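Ticket 265: Demo cell stops mid-cycle with visitors present
Site: Forngate, hall 2. Opened by: Aslı Şimşekoğlu. Priority: was "low" until the open day got a date.

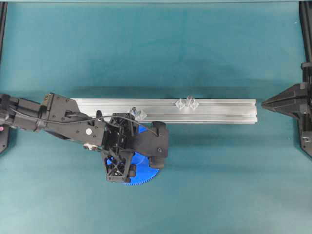
Demo cell, blue gear at the gripper, clear parts on the rail.

09:40, Aslı Şimşekoğlu
Rehearsal for the November open day. The cell runs the gear routine fine when I'm alone with it. As soon as people gather at the barrier it stops with "part not confirmed" and holds position over the cloth. Restarting clears it. I have now restarted it in front of the director, who asked if that was the demonstration.

09:55, Dagmar Trnka
Which recipe is loaded? Trosano sent two, and they named both of them "final."

10:05, Aslı Şimşekoğlu
The newer final. Grip force 50 percent, confirm timeout 300 ms.

10:20, Dagmar Trnka
Try 500 ms on the timeout. Leave the force alone, it's a plastic gear and we have a short supply of those. Also check the cable over the wrist for snagging at full reach.

11:10, Aslı Şimşekoğlu
Timeout changed. Cable moves freely through the whole cycle, I jogged it by hand twice. Ran it alone: good. Ran it with four people from Grulside purchasing standing where visitors will stand: stopped on the second pick. They clapped anyway.

11:25, Dagmar Trnka
Where exactly is "where visitors will stand"?

11:30, Aslı Şimşekoğlu
At the barrier, window side. That's where the sign points them.

11:45, Dagmar Trnka
So they're between the window and the cell. The confirm step compares against a reference taken in full daylight. Put a crowd in front of the window and the whole work area goes dimmer. Please stand there yourself with a large coat and report back.

12:15, Aslı Şimşekoğlu
Used the Bråten banner, I don't own a coat that size. Stops every time with the banner up, runs every time with it down. I withdraw what I said about the gripper.

13:30, Dagmar Trnka
Blind down, cell lamp on, reference retaken with the lamp only. Timeout put back to 300 ms, it wasn't guilty of anything. Old reference kept in the archive folder under a name other than "final."

14:50, Aslı Şimşekoğlu
Full run with the purchasing people again, who seem to have no other appointments. No stops. Banner up, banner down, same result. They asked what the clear parts on the rail are for and I said they come later in the program. Someone please send me the talking points for that section.

15:05, Dagmar Trnka
Talking points are a separate ticket. Still to do on this one: tape the blind cord out of reach, and print "lamp ON before start" for the cabinet door.

15:40, Aslı Şimşekoğlu
Both done. Sign moved too, it now points at the barrier from the aisle side.

Status: resolved, reopen if it stops on the day.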